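Inicio | Productos | Manuales | Repuestos | Contacto

Guía de instalación de la bicicleta estática Bikia 304
Noviembre — Redacción técnica: Britta Görtz

4. Nivelación y primer uso

Antes de iniciar esta sección, compruebe que el montaje del sillín y del manillar ha concluido conforme al apartado 3.

4.1. Sitúe el equipo sobre una superficie firme y deje 800 mm libres a cada lado.

4.2. Gire los pies regulables hasta que el bastidor no oscile. Apriete las contratuercas con la llave de 16 mm suministrada. 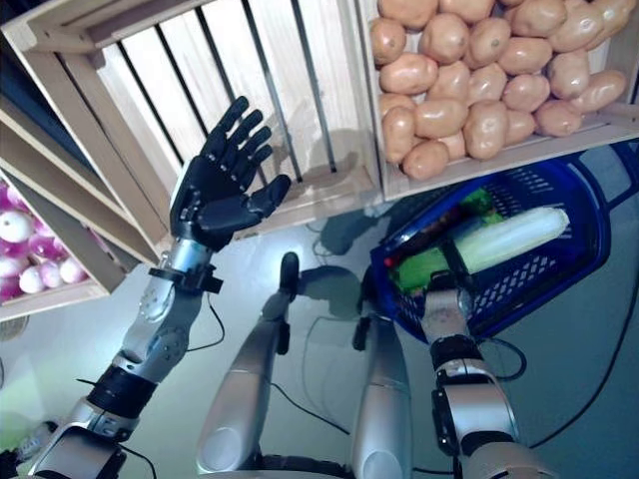
Mano abierta, con la palma hacia arriba, junto a un cajón de madera.

PRECAUCIÓN: No introduzca los dedos entre el volante de inercia y la carcasa. Mantenga a los niños alejados del equipo durante su uso.

4.3. Conecte el adaptador de corriente a la toma posterior. La consola Dristitz emitirá una señal acústica y mostrará el menú de idioma.

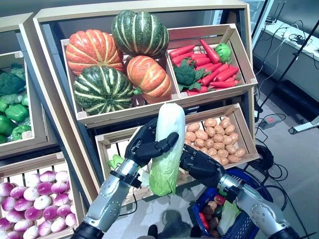 4.4. Ajuste la altura del sillín. Con el pedal en su punto más bajo, la rodilla debe quedar ligeramente flexionada. No supere la marca de extracción máxima de la tija.

4.5. Seleccione el nivel de resistencia 1 y pedalee cinco minutos sin carga adicional.

NOTA: Un leve roce de la correa durante las primeras sesiones es normal. Si persiste — o si aumenta con la resistencia — suspenda el uso y consulte al servicio técnico.

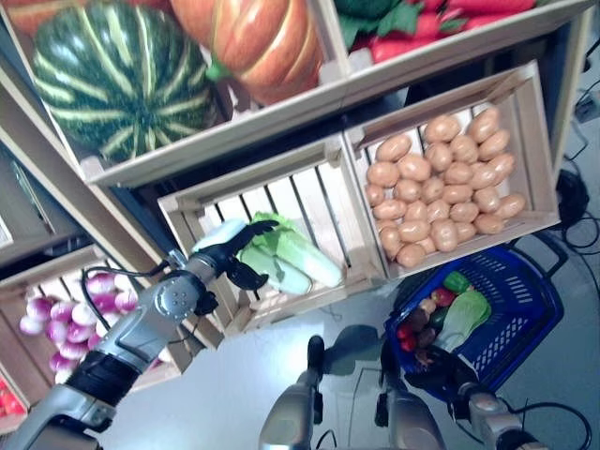
La correa deberá revisarse cada 3000 km aproximadamente. El contador se consulta en Ajustes > Mantenimiento y solo debe ponerse a cero una vez efectuada la revisión.

Documentos relacionados
Cinta de correr Plalidcombe: plegado y transporte
Remo Nikolaidis: sustitución del cordón
Consola Dristitz: códigos de error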